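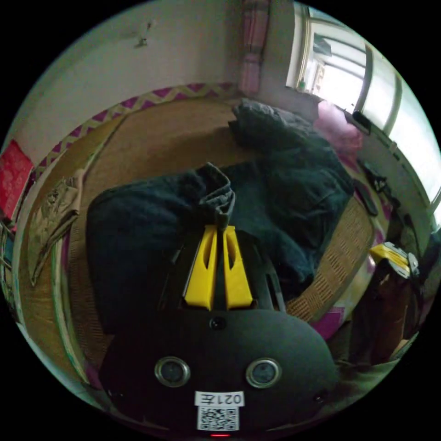
tuckerbean wrote:
Fold on the bed, always. Never folded a pair of pants anywhere else in my life and I'm not starting now. But Dalia is right about one thing, straw mats snag. Mine pulled threads out of two good sweaters before I learned to lift instead of drag.

pratden_gal wrote:
ok but lift WHAT. a heavy pair of pants weighs nothing. a wet-ish winter coat weighs a ton. I drag. Mat is six years old, still fine. Edge binding went first, not the weave

Dalia Ouazzani wrote:
I never said don't fold on the mat, I said don't leave a pile on it overnight. Different thing!! Cloth sitting on straw all night in a damp room = that musty smell. Ask me how I know. Had to air mine on the balcony a whole Sunday.

lowshelf wrote:
The zippers are what kill it. Zip everything closed first, buttons done up, then dump it on the bed. 30 seconds. Belts out of the loops too, the prong on a buckle will go straight under a strand and you wont notice till you sit on it.

Hermenegildo Cortés wrote:
Original question was how to get thru the heap faster, I think? Here's my order, been doing it years

dark heavy stuff first, jackets, work pants. It takes up the whole bed so get rid of it
then shirts
towels and small junk last
socks don't get folded. fight me

Shake each thing once at the waistband or the collar, lay it flat, smooth it with your forearm. Not your hand, forearm. Covers more.

pratden_gal wrote:
socks absolutely get folded

lowshelf wrote:
socks get ROLLED

tuckerbean wrote:
here we go. last sock thread ran to 6 pages and a mod had to lock it

nightlaundry wrote:
Question for the mat people. Pillow on or off when you fold? I've got a small bed against the wall and the pillow ends up shoved in the corner by the trim with a shirt stuck behind it, every time. Found one in there last week I'd been looking for since March 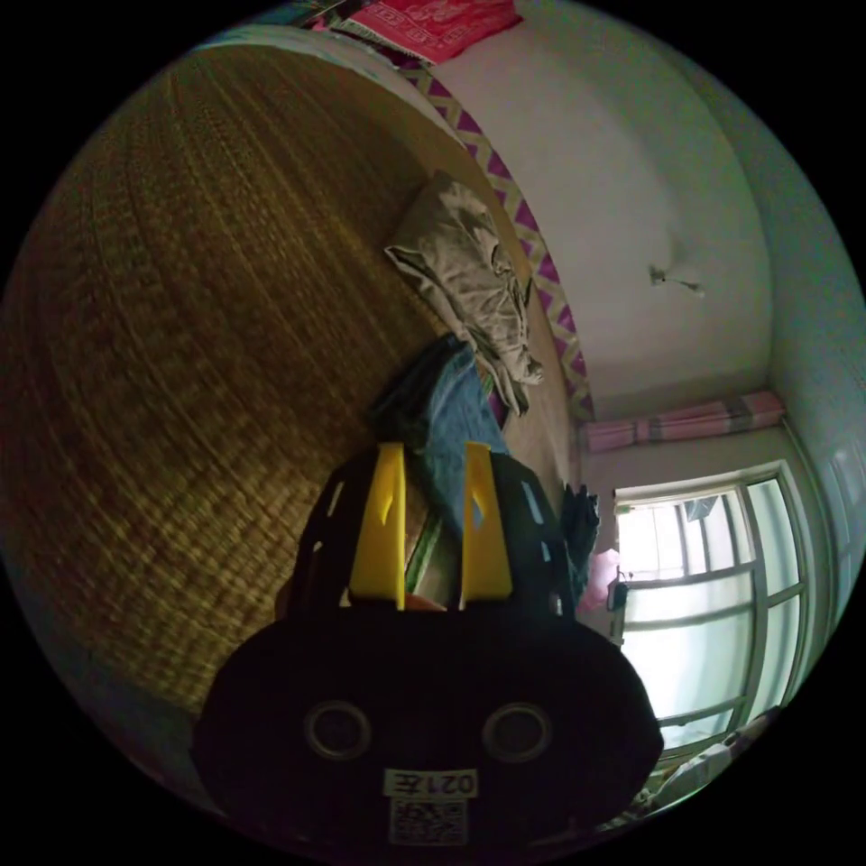
Off, says Dalia, and I'm with her. Toss it on a chair, toss it in the hall, whatever. You lose a third of the bed to a pillow.
(posted by lowshelf)

nightlaundry wrote:
no chair. tiny room. thats the whole problem

Hermenegildo Cortés wrote:
Pillow on, but up at the wall end, standing. Use it as the back wall for the finished pile so the stack leans on it and doesn't slump. Works better than it sounds. Straw is slippery, a tall stack will slide right off a mat and then you fold it all twice.

pratden_gal wrote:
This is the first thing Hermenegildo has said that I agree with. Stack leans. Yes.
Still dragging my coats tho

Dalia Ouazzani wrote:
Standing pillow falls over the second you pull the next thing off the heap. Tried it. Also then your clean clothes are against a pillowcase you've been drooling on, why wash them. Off the bed. Hang it on the door knob by the open end of the case if there's no chair, nightlaundry.

nightlaundry wrote:
door knob!! ok trying tonight

vesnessbuyer wrote:
Anyone have the Vesness mat? the one with the zigzag trim. Thinking of getting one for summer, my sheet sticks to me. Worried about the fold down the middle from shipping, does it ever relax

lowshelf wrote:
Had a Vesness, gave it to my brother. Crease took 15 days to go flat with books on it. Would've been quicker if I'd wiped it down damp and rolled it the other way first. Trim color bled a little on a white sheet so maybe dont put white under it.

tuckerbean wrote:
Dovo is softer, costs more. Grid pattern instead of the fine rows. Catches less imo. Lint gets down in the grid though, you need a brush, vacum doesn't get it

vesnessbuyer wrote:
brush with the grain or across?

tuckerbean wrote:
with. across and you'll fuzz it

nightlaundry wrote:
Update. Pillow on the door knob, fell off twice, third time it stayed. Started with the dark stuff like Hermenegildo said and I could see the mat again in ten min. Usually I quit halfway and sleep next to it. Only thing left after was the khakis and one black thing I can't decide if it's clean

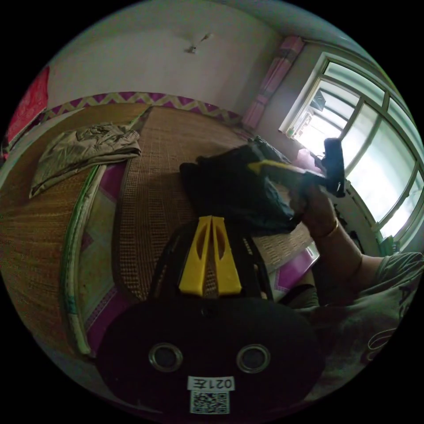
Khaki pile, upper left. Black one still bunched in the middle of the bed.

Hermenegildo Cortés wrote:
Fold the khakis again, that's not a fold. Leg to leg, then thirds. Halves gives you a crease across the knee.

pratden_gal wrote:
halves is fine. its a drawer not a store

Dalia Ouazzani wrote:
If you can't decide if it's clean it isn't. Wash it.

lowshelf wrote:
disagree, hang it by the window one night and smell it in the morning. you all wash too much. Denim and anything thick and black goes five, six wears, it fades otherwise

Dalia Ouazzani wrote:
remind me not to sit by lowshelf

nightlaundry wrote:
going in the wash. also found another sock

pratden_gal wrote:
FOLD IT

Thread views 1388 | Contact the moderators | © Hrynyshyn Home Boards | Back to top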